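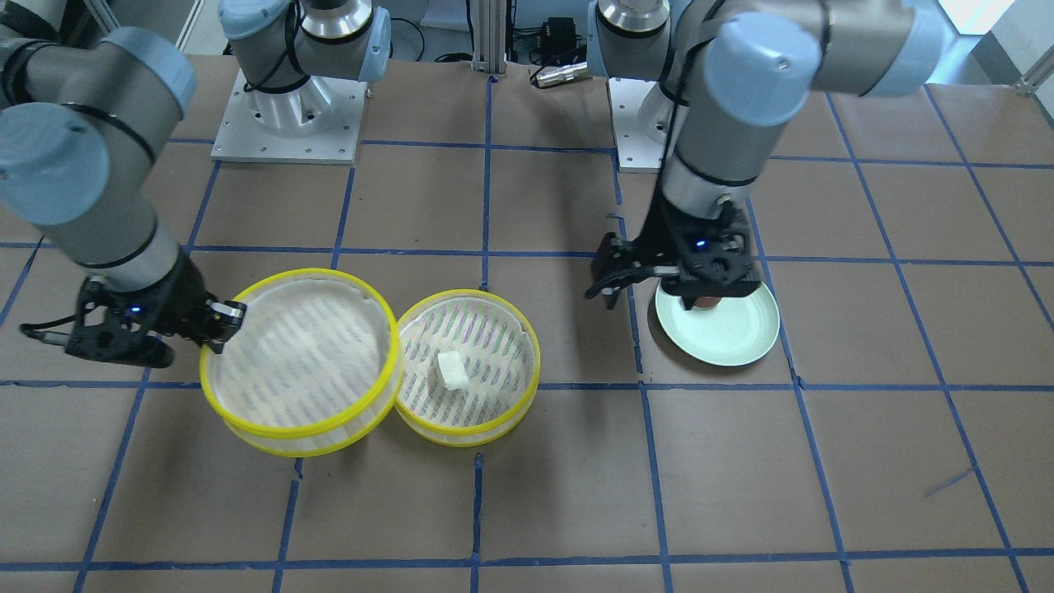

4. Setting out the table

Do this before any food comes out of the fridge. Whole section takes 10 minutes once you've done it a couple of times.

4.1 Wipe the tabletop down and let it dry. Tape won't stick to a damp top.

4.2 Run the dark blue tape in strips, long way first, then across. You want a grid of squares. Press the crossings down hard with your thumb, they lift first.

4.3 Check the squares against a dinner plate. Plate should sit inside one with a bit of room. If not, pull the tape and start over. Don't fudge it with a half-width strip.

Note: Hemmin tape is fine, so is anything from the hardware store that peels clean. No duct tape. Took us most of November to get the gum off the last top.

4.4 Round tubs go left of the middle, side by side. Yellow rims up. Larger one on the left.

4.5 Line the larger tub. Beige liner, pushed right down into the bottom and smoothed up the sides. Wrinkles are OK. Liner poking over the rim is not, it catches on sleeves.

4.6 Pale green plate to the right. Plate stays put for the whole sitting, move the food to it, not the other way round.

CAUTION: Tubs are light. Steady the rim whenever you're taking something out or they skate across the table. Same goes for the plate.

Note: Spare liners are in the Wovstead drawer, part no. 926. If you take the last packet tell Noreen Kinsella so she can reorder. Please tell her. Not a sticky note.

5. Serving from the tubs

5.1 One item at a time. Tub to plate, straight across, no hovering over the other tub.

5.2 Put it down near the middle of the plate. Stuff left on the rim ends up on the floor.

5.3 Small pieces first, big ones after. Enda Fahy does it backwards and gets away with it, you probably won't.

5.4 Plate full? Stop. Swap for a clean one, same square.

CAUTION: Nuts and anything with nuts get their own tub and their own liner. Label it. Do not reuse that liner even if it looks clean.

6. Clearing up

6.1 Plate off first, straight to the sink.

6.2 Liner out next. Fold it inward so the crumbs stay in, shake over the compost, wash cold. Hot water shrinks them and then they dont reach the sides.

6.3 Tubs: warm soapy water, soft cloth. No scourer on the yellow rims. Not dishwasher safe, whatever the old sheet said.

6.4 Leave the tape down if the table's being used again tomorrow. Otherwise peel low and slow, back on itself. Any gum left behind comes off with a dab of cooking oil.

6.5 Stack tubs small inside large, bone dry, back on the Ceresthorpe shelf.

Note: Replace the tape when corners start to curl or the colour goes patchy. Don't patch over old strips, you get a ridge and plates rock on it.

Problems with any of this see Aisling Madigan, ext. 136. Section 7 (trolley and trays) is still being re-writen, use the old one for now.

Last changed 16 Dec 2024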